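Fillska Makers Forum > Workshop Builds > Arms and Motion

Thread: Marker into pen pot, grasp fails on one side only

gantry_pete_no
May 2, 2023

Bench arm in the shared workshop, parallel gripper, compliant fingers. The job is to pick up a whiteboard marker lying flat on the table and drop it into a mesh pen pot. Logged runs so far: 2,263. The pick is fine when the marker lies across the finger travel. When it lies on a diagonal the fingers close on the barrel, the marker rotates as they close, and it leaves the grasp cap first.

Controller is an Akgate board, stock firmware, position mode on the gripper with a current limit. Vision gives me a centre point and an angle. I have checked the angle against a protractor taped to the bench and it is within two degrees, so I don't think it is that.

Things already tried:
- Lower closing speed. Slightly better, still fails.
- Higher current limit. Worse.
- Approach height down by 1 mm. No change I can measure.

Any ideas before I start printing new fingers?

torsion_bar

Which point are you gripping? If vision returns the centre of the outline, that is the middle of the length and tells you nothing about the balance point. With the cap on, most of these pens are heavier at one end. Weigh yours on a knife edge and offset the grasp.

gantry_pete_no

Middle of the length. I'll try the knife edge tonight. It doesn't explain why square-on picks work, though.

akg_user17

Square-on works by luck, in my view. Diagonal means your wrist has to turn first, and any backlash in that joint appears as an angle error at the fingers. Your protractor measured the vision. It didn't measure the wrist. Clamp a steel rule in the gripper, command 0 and then 45 degrees from both directions, and read the difference.

We had the same fault on a Ruddock wrist and the cause was a loose grub screw.

lathe_and_let_lathe

Can you post the layout? Hard to say anything about clearance from a list of settings.

gantry_pete_no

Layout as it stands on the bench, marker at the bad angle with the cap towards the gripper. Lime green finger is the compliant one I mentioned. Target is the mesh pot to the right, with a black marker in it.
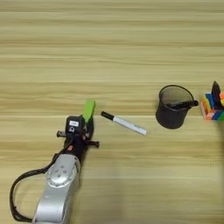
Reply 7: cable and clearance

lathe_and_let_lathe

Thanks. Two comments. First, the black cable makes a wide loop out to the left of the arm and lies along the table. If that loop has to move when the wrist turns, it will put a side load on the joint, and the load will differ with direction. I would lift it off the table and clip it further back before measuring anything.

Second, the block stack at the right is close to the pot. Irrelevant to the pick, but I'd move it before you tune the drop.

torsion_bar

I don't agree about the cable. A soft cable of that size won't turn a geared wrist by any amount that matters. You would see it in the holding current first.

lathe_and_let_lathe

It doesn't need to turn the gears. It only needs to take up the backlash to one side or the other, and that needs very little force. If akg_user17 is right about the backlash then the cable decides which way the error falls. The thread title says "one side only", so I think that fits.

torsion_bar

Fair point on the backlash. I still expect the grasp offset to be the larger term.

gantry_pete_no

Results, in the order I did them.

1. Steel rule in the fingers, commanded to 45 from below and from above. Difference at the tip is 1.5 degrees. More than I expected.
2. Grub screw checked. It was tight.
3. Cable lifted off the table and clipped to the upper link with a bit of slack. Difference is still 1.5 degrees, but the wrist now settles to the same side each time, so it can be corrected in software.
4. Balance point on the knife edge is 9 mm from the middle, towards the cap.

With 3 only, diagonal picks failed 6 times out of 15. With 3 and 4 together, 2 out of 15. I didn't run 4 alone, before anyone asks.

torsion_bar

I was going to ask. Without 4 alone you can't separate them.

akg_user17

Fifteen is a small sample for that in any case. Approach every wrist angle from the same direction (overshoot by three degrees and come back) and the backlash drops out of the problem. It costs you a fraction of a second per pick.

kuvville_shed

Different view from the Kuvville lot: change the fingers. Flat pads on a round barrel give you a line contact each side. If the two lines aren't opposite each other you have made a couple, and the marker will turn whatever you do to the wrist. A shallow V groove, 120 degrees, cured ours. We ran 1,000 picks on printed grooved pads and only stopped to replace a worn one.

gantry_pete_no

A groove is no use to me for flat objects, and the same gripper has to handle the blocks later. I would like to keep the flat pads if the numbers allow it.

kuvville_shed

Then groove only the lower third of the pad and pick flat parts with the upper part. Needs a second tool point in the controller, nothing more.

gantry_pete_no

That could work. I'll do the overshoot move first as it is only a code change, then run 4 alone with the cable back where it was. Does anyone have the Akgate setting for a one-sided approach, or do I have to add the extra waypoint by hand?

akg_user17

By hand on the stock firmware. Put it before the descent, and don't blend it into the next move or the controller will round it off.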